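Bendon open afternoon — notes before I forget it all

Got there at 1:15, which was late, because the bus from Jilow drops you at the wrong side of the canal and the footbridge was closed. So I missed the welcome and the coffee. Still got a badge. Still got a tote bag with a pencil in it.

For anyone who hasn't been: Bendon makes plastic fittings. Rings, clamps, collars, caps, the bits that hold other bits. Long low building behind the Lennox tile warehouse, blue door, bell that doesn't work (knock). They open up once a year in November and it fills up fast. 13 of us in my group, mostly people from small shops, a couple of students, one man who only wanted to talk about gutters.

Our guide was Annelore Görtz, who runs the molding side. Talks quick, walks quicker. I wrote down maybe half of it.

Stores first. Pellets in sacks, stacked on pallets up to shoulder height, natural and white and one lonely pallet of a green they bought for a customer who changed his mind. She'd sell it to you. She said so twice. Floor is slippery where pellets get loose, like walking on rice. Wear real shoes. I did not.

Then the molding hall. Louder than I remembered from last time and warm, coat off right away. Six presses, four of them running. The biggest was doing bucket lids and nobody could get a word in next to it, so we just stood and watched lids drop. Very soothing. The old press at the back came from Skukov secondhand and everybody there calls it the Skukov, as in "the Skukov's sulking again." It was off with its guard open so we could look into the mold, both halves. Best part of the hall for me. You see how the steel is cut for a part and how small the gates are, where the plastic goes in. She had us feel the parting line on a cap with a thumbnail. Once you know it's there you find it on everything. I've been checking shampoo bottles since.

Cycle times — asked, got an answer, can't read my own writing. Sorry. Depends on wall thickness anyway, she said, thick parts sit in the mold forever waiting to cool and that's where the money goes.

Somebody asked about scrap. Sprues and bad parts go in a grinder and back into the mix, up to a point, and for some customers not at all. The grinder was running for a minute and then thank goodness it stopped.

Sandwich break at 3. Egg or cheese. The cheese went first. There's a display case in the corridor with old products in it, I'd have liked longer there. Curtain rings from way back, gone yellow. A soap dish. A whole shelf of hose fittings with typed labels, some of the labels fallen over. Gutter man very happy at the case.

After the break was the finishing room, and this was what I'd come for. Quieter, big windows, long benches. It's where they trim the flash and look parts over before bagging. Much more handwork than I expected! Little curved blades, a soft brush, a tray for yes and a tray for maybe. The maybe tray gets a second look from whoever is most awake. Small clips go 400 to a bag, weighed, not counted. The larger ring clamps go 100 to a carton, with a sheet of paper between layers so the shine doesn't get scuffed.

The ring clamps got a good long talk, and I have more notes on these than on anything else. A round one looks easy and it's a pain, she said. It wants to go oval as it cools. So they check the opening at two places, across and then across again, and if the two don't agree it goes back. Anything that sticks out from the band makes it worse, since there's more plastic in that spot and it shrinks at its own speed. You can get a faint dip on the other side, right opposite the lug. She tilted one under the window until we could all see it. I nodded. I could not see it. Second try, yes, OK.
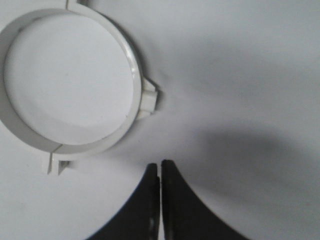 White ring clamp in glossy plastic, with three tabs around the outside.

She's fussy about the gloss. White shows every speck, and a gray smudge off somebody's thumb will send a part back just as fast as a real flaw. Also said white on a white surface is a rotten way to inspect anything and you need the light coming in low from one side so the edges throw a shadow. Writing that down for my own workbench, where the lamp is straight overhead and has been wrong for years apparently.

Asked about small orders. They'll do a run of 140 or so if the mold already exists, otherwise forget it, the tooling eats you alive. Fair enough. Took a price sheet, haven't dared look at it.

Finished up in the yard about 4:30. Seconds table by the door, coins in a jar. I got a bag of mixed caps, two collars and a funnel with a wonky rim that pours perfectly fine. Wanted one of the green lids but a student beat me to it.

If your going next year: book early, take the earlier bus, eat before. Ask for the finishing room if they're short on time and want to skip it, they nearly did with us. Parking is on the Lennox side, not in the yard, the forklift needs the yard. Bathroom is up the stairs and the light is on a timer, so be quick.

Still have to write up the Jilow visit from the spring, notes are somewhere in the car.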